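Stacking Cups (toy)
October | posted by the Toy Shelf editor
14 shares | 2 comments

Stacking cups are a set of small cups, each a bit bigger than the last, that a baby or toddler can nest, pile up, knock down and (let's be real) chew on. I've been writing up old-fashioned toys for this little encyclopedia for a while now, and this is the entry I've looked forward to most!

History

Nesting toys go back a long way, and I won't pretend I can find the first one. The earliest set I've handled came from Hemau, in a box marked 1933, and those cups were painted tin with rolled edges. Callell followed with pressed cardboard ones, very pretty, hopeless once a kid got drool on them. Plastic took over later, and the Futora catalog lists its classic set as item 1115, which is still how collectors ask for it.

How kids play

Babies usually start by pulling a nested stack apart, long before they can put it back together. Then comes banging two cups against each other, then towers. My own kid skipped towers for months and just hid raisins under everything. Bath time is a whole other chapter, especially with the Ngô sets that have holes in the bottom for pouring (I love these, my floor doesn't).

Variations

Some sets are round, some square, and a few have numbers or animals molded on the base. Plain same-size cups count too in my book, and so do play bowls, which mix in nicely for sorting colors or pretend soup. I once saw a classroom tub with 100 cups in it, and the noise was unbelievable.

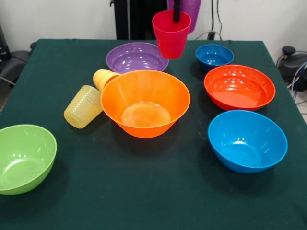
Colored plastic bowls and cups on a green cloth.

Care

Plastic cups mostly want warm soapy water and a good air dry. Pull nested ones apart first or they'll stay damp inside. Tin and cardboard sets just get a wipe with a dry cloth, and I keep mine up on a high shelf.

Contact | Copyright Toy Shelf | Back to top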